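Home Features Workplace Money Letters Subscribe

Buying a robot by the calendar

Reading time: 4 minutes

There is a moment in every big purchase when the brochure goes back in the drawer and somebody has to work out when the thing will turn up, who will be in the building to meet it, and what the bill will look like in the months before it earns a penny. At Whitlock, a family-owned packer of jams, pickles and other things in heavy glass jars, that job fell to Terence Tapley, and he did a good deal of it with a paper desk calendar.

I'd gone expecting spreadsheets, and there are spreadsheets (Els Willems keeps them, and they are very handsome), but the first thing Terence wanted to talk about was the page with the whole year on it. The firm is buying a stacking robot from Etari, an arm that will lift full cases off the end of the line and build them up on pallets, and he likes to see all twelve months together before he commits to anything. 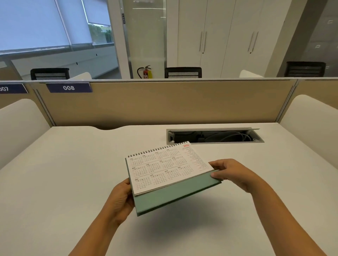 The whole of 2026 on one page, at desk 008.

"A quote has one date on it," he told me, "and a robot has dozens." There's the deposit, then the drawings, then the day the floor has to be ready, then the visit to the maker's workshop at Cernier to watch it lift your own boxes before you agree to take it home. After that comes delivery, then the fitting of the safety fence, then training, and somewhere in the middle of it all the people of Whitlock would quite like to have their summer holidays.

The holidays matter more than you might think. The first plan, drawn up with great care over the winter, put the installation in the same fortnight that both of the firm's electricians were away, and it was Jade Holroyd on the packing line who spotted it. She runs the late shift and will be living with the machine more than anybody, so she was brought in early, and I must say I wish more companies did the same! She also asked what would happen to orders while the end of the line was fenced off, and that one question added a whole new row to the budget for hand stacking and a rented forklift.

Els took me through the money with enormous patience and a second pot of tea. The arm itself is the part everyone asks about, and it comes to a little over half the total. The rest goes on the things around it: the gripper (from a small maker called Stumia), the fence, the new power supply, a concrete repair, insurance, and a service contract which she read three times and then sent back with questions. The repair to the floor came in at £2,269, a figure she can recite without looking because it wasn't in the original plan at all. A surveyor found a dip just where the base was meant to be bolted down.

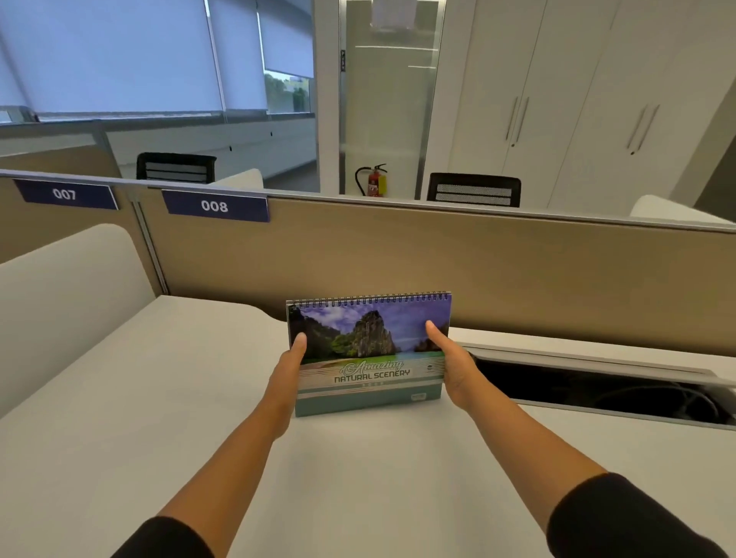 Her rule, which she learned from buying a labelling machine years ago, is to give each payment a month before giving it an amount. An amount can be argued over for weeks, she says, while a month tells you straight away whether you'll be paying the deposit just as the sugar and the glass fall due. Whitlock buys its jars in bulk in the spring, so the robot deposit was nudged to come after them, and Etari, once asked, didn't mind in the least. The supplier's terms were 60 days on the final balance, and she has planned as though they were 30, so as to have a bit of air.

I asked Ismael Sales, who advises smaller factories on this sort of thing, whether firms usually leave enough time. He laughed, kindly. Most of his clients plan as far as the lorry and stop there, when the weeks after delivery are the ones that want looking after. The arm goes up quite quickly, but then the boxes turn out to be a touch softer than the samples, or the pallets vary, and someone has to stand there and adjust things. He suggests keeping a month clear of rush orders, and putting money by for overtime in it.

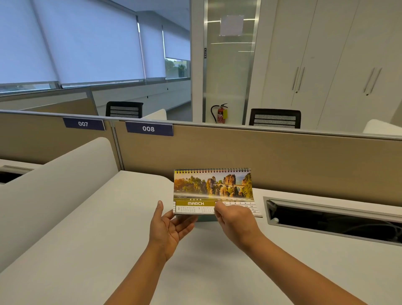 March, sandstone towers and all.

Jérémie Arnaud at Etari was equally frank about it from the seller's side. He'd sooner a customer rang to say they weren't ready, he said, than have a crate standing in a yard under a tarpaulin. His team asks buyers for a trial run of almost 400 filled cases, the real thing with real labels on, and you'd be surprised how often the date for sending them slips past. Terence has already put aside his, mostly piccalilli.

There is still a fair bit to settle. The service contract is on its second draft, the fence has to be moved a little to leave room for the pallet truck, and Jade would like the training split over two shifts so that the late team aren't taught second-hand. Els has found the money for that by trimming the spare parts list, though she kept the second set of suction cups. The visit to Cernier is down for April, and Terence is still trying to find out whether they can all go on the same train.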